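Taking a group to the Galtholm open day – what is there to see?
Posted in Days Out & Visits
Sep 2, 2019

Riet Visser
I run an after-school club and we have been offered places at the robotics open day at Galtholm in November. There would be 38 of us including the adults. The flyer says "live demonstrations and simulation room" and not much else. Has anyone been? I would like to know if the kids get to try anything, how long it takes, and if the simulation part is worth the wait. Last year we went to a factory visit where they mostly stood behind a yellow line looking at a man's back, so I want to ask first.

Kai Lindemann
Went last year with my two. It was fine. Parking is bad. Bring sandwiches, the cafe line was long.

Ineke De Bruijn
We took a group last fall, so I can answer most of this. The day is split between the workshop hall and the simulation room upstairs. In the hall there are real arms moving parts from one tray to another, and you watch from behind a rail. It runs for 105 minutes with a break. Ours liked it well enough, but the younger ones were done before the break.

The simulation room is the better half. They have screens showing a gripper in a computer-made setting, with odds and ends to pick up, and the staff explain how they try out a movement there before they run it on a real arm. Ask for the view from behind the gripper if they offer you a choice. The side view is easier to steer by, but the kids found it dull. 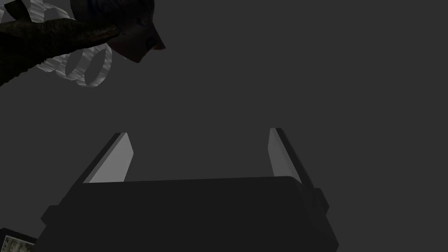
Each child got one turn at the controls, and you have to sign up for a slot at the desk when you come in. We didn't know that and five of ours missed out. With 38 people I would email ahead and ask to be split into two groups, one up and one down, then swap. The room upstairs is small and it gets warm.

The talk by the Ondora people was aimed at adults – you can skip it. Entry was free for school groups when we went, but check that.

Riet Visser
Thank you, that is what I needed. I will write to them about two groups. Is there somewhere to leave coats?

Ineke De Bruijn
Yes, there are hooks by the main door. No lockers, so keep the bags with you.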